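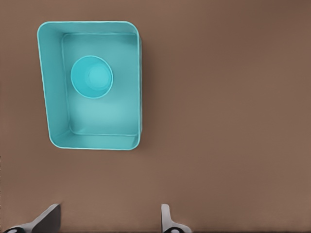

The cup and bin exercise in the simulator, viewed from the hand with the gripper open.

Notes on recording demonstrations by remote control

11/9/18

The present entry sets out how demonstrations are recorded on the Ortner workstation. It replaces the notes I published in June, which dealt only with guiding the arm by hand.

The operator drives the simulated arm with a hand controller and sees the table from above, through the view at the wrist. Henrik Janssen prepared the current exercise. A teal cup stands in a bin of the same colour, and the operator is required to lift it out and set it upright on the open table. The matching colours were chosen deliberately, as the earlier version with a white cup was considered too easy to see.

Each operator records 24 demonstrations. A recording may last no longer than 90 seconds and must begin with the fingers open and clear of the bin. Where the cup stands close to a wall, the hand should be turned before it is lowered. Operators who turn it afterwards tend to catch the rim, and such recordings are to be discarded.

Of the first 47 recordings submitted, 11 were set aside on review. Roswitha Mühlbauer found that most of these contained long pauses above the bin — the operator was evidently deciding where to grip. A short pause is acceptable. A long one is copied faithfully by the trained arm, which then waits over the cup to no purpose.

Guiding by hand remains the preferred method for the real arm, and those instructions are unchanged. Questions on the controller settings should be addressed to Gisela Reuter.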